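Wiping up crumbs: tips from the Grolen open day

We spent 10 minutes at the table where Halyna Hordiienko was showing the hand-held gripper on a cleaning job. Most of her advice works at home too.

Fold the cloth in four before you start. Turn to a clean side after each pass. Wipe toward yourself and keep the pressure light.

Dry crumbs come up best with a dry microfiber cloth. Save the damp one for smudges.

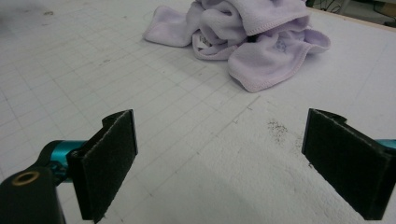 Wash microfiber on its own and skip the fabric softener. Halyna replaces hers every March.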